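Calf tightens up at the same spot every run, when do I go see someone?

Posted in Running & Recovery by Oleksandra Holovko, 3 Jan 2022

Hi all! I started running in September and I am completely hooked. I went from wheezing around the block to doing the whole lake loop at Havgate without stopping, and I really don't want to lose that. But my left calf has begun to tighten up on me. It starts about 11 minutes in, low down on the outer side, and if I keep going it turns into a hard knot. If I walk for a bit it lets go, then comes right back when I pick up again.

No swelling, no bruise, and I can do stairs fine the next morning. I stretch before and after. Same shoes since I started. Do I need a physical therapist for this or is it just part of being new? And if I do go, what happens at the first visit? I've never been to one and I'd love to know what I'm walking into (and what to wear, silly as that sounds).

3 replies

Gertraud Pfister

Welcome to the club, and good for you on the lake loop! I had nearly the same thing two years ago, on the right side, and I put off going for months. I wish I'd gone sooner, because I loved it.

My first visit was at a small clinic on McPhee Street and it lasted most of an hour. The therapist asked about my weeks before she even looked at the leg: how many runs, how long, what surface, how I slept, what shoes. Then she had me do heel raises on one leg until I had to stop, and then the other leg. I got to 9 on the bad side and well past 20 on the good one. I had no idea! After that I jogged on a treadmill while she filmed me from behind, and we looked at it together.

I went home with slow heel raises, first with a straight knee and then with a bent one, every other day, and a run/walk plan that stayed under the point where the knot started. She told me to drop the long stretch before running and do a brisk walk and some leg swings instead. It took a good while, but I was back to full runs by the end of it and my calves are stronger than they've ever been.

As for what to wear, bring shorts that end above the knee so they can see how the leg moves, and change there if you come from work. I showed up in denim and had to borrow a pair. Bring the shoes you run in, too, even if they're muddy.

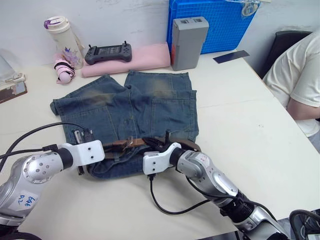 Denim shorts with a brown belt. Pack something stretchier for the treadmill.

One more thing, write down your last few weeks of runs before you go. Mine was all in my head and half of it was wrong. I keep a log in Urisero now, but a paper calendar does the job just as well.

Raimonds Jõgi

shoes. its always shoes. mine were dead at 500 miles and I swapped them and the tightness was gone in a week. go get new shoes!!

Cormac Ó Conaill

Shoes are worth a look, but if Oleksandra only started in the fall hers may have plenty left in them. I'd look first at how fast the running went up. Going from nothing to a full loop in a few months is great fun and also a lot for a calf.

I'm a club run leader and not a therapist, so take this as one runner to another. What you describe, with no swelling and normal stairs, doesn't sound like an emergency. I'd cut back to short easy runs with walk breaks for two weeks, and book a visit if it isn't clearly better. Please don't wait on it if you get a sudden sharp pain, or if the calf turns swollen, warm or red or hurts when you're resting. Get that checked by a doctor the same day.

Also check with your insurance before booking. Some plans want a referral first and some don't, and it's a quick phone call. And when it's feeling good again, come run with us! We do an easy group at Havgate with plenty of walking, and everyone waits at the bridge.

Oleksandra Holovko

Thank you, this is so helpful! I just tried the one-leg heel raises in my kitchen and wow, the left side is way behind. Calling the clinic tomorrow, and I'll bring proper shorts.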